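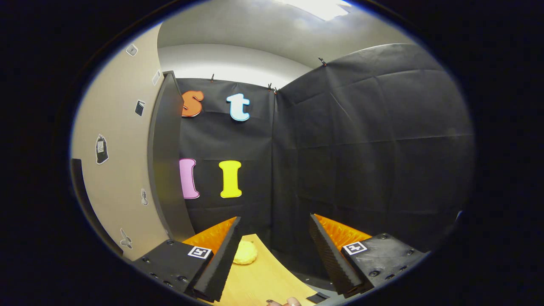
7 November 2022
3 min read

Glue test, second round. Carrying on with the hide glue against the Tiedemann liquid for the chair repairs. Same beech offcuts as last time, planed this morning and wiped down. Cut 13 pairs, lap joints, overlap the length of my thumb joint. Should have made a gauge for that and will before the next batch.

Hide glue soaked overnight in cold water, then into the pot. It was stringy at first, so I thinned it with a splash from the kettle until it ran off the brush in a thin sheet. The room was cold first thing and the glue gelled on two of the joints before I had the clamps on. Marked those with a pencil cross. They stay in the test but get their own line in the table.

The Tiedemann went on straight from the bottle. Good open time, no rush. Squeeze-out is harder to clean than the hide glue and leaves a pale line next to the joint, which will show under stain. Tried a damp rag right away and a chisel after an hour. The chisel did it better.

Clamps: ran short by 4 and used the old Pirkar ones from the bottom drawer. Two of them creep. If a joint from that set comes out weak, suspect the clamp before the glue.

Scale check with the brass weight, reads 430 g each time, good enough. Loading will be with the bucket and sand again, added slowly, joint hung from the bench hook. Last round I poured too fast near the end and lost the reading on the best sample. 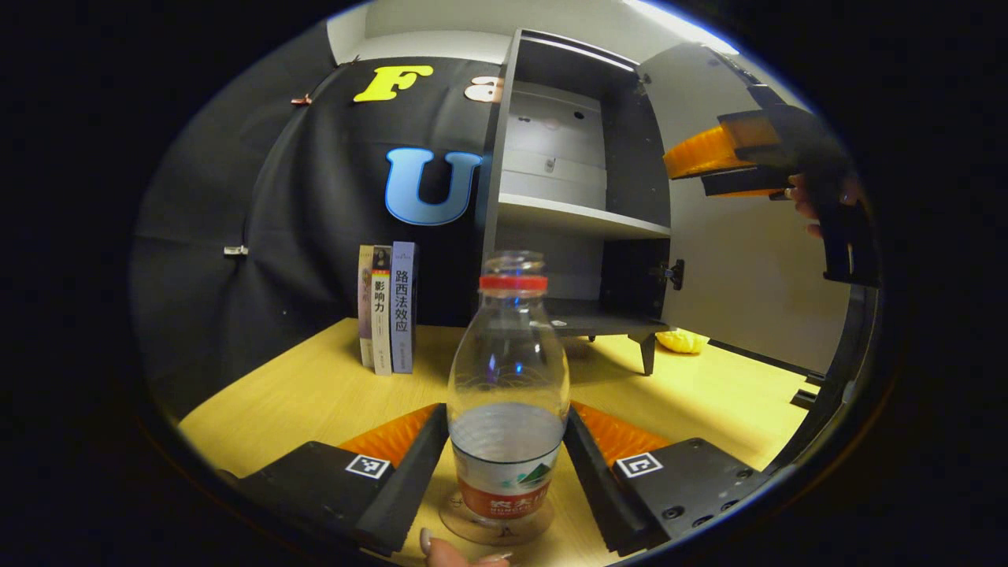

Note left on the bench sheet from Ravach: would leave the hide glue joints a full 3 days before loading, overnight is too short in this weather and the numbers will come out low for no good reason. Also wants the grain direction written on every piece.

Fair on both. Moved loading to the end of the week. Went back and penciled arrows on all the pairs. One pair has the grain running out badly at the end, so it will probably split in the wood and say nothing about the glue. Left it in, noted.

To do:
- overlap gauge, scrap ply is fine
- more sand, dry
- warm the offcuts near the radiator before gluing
- order hide glue before December, the tin is nearly down to dust
- ask whether the stained sample can be cut in half afterward

Chair itself is still in pieces on the rack. Back rail tenons cleaned up, one is loose in its mortise and will need a shaving glued to the cheek before anything else.

Recent entries
Loose tenons, what to do with the old glue
Bench hook, new fence
First glue round, results table
Stain samples on beech

Contact | © 2022 Stororora Workshop | Back to top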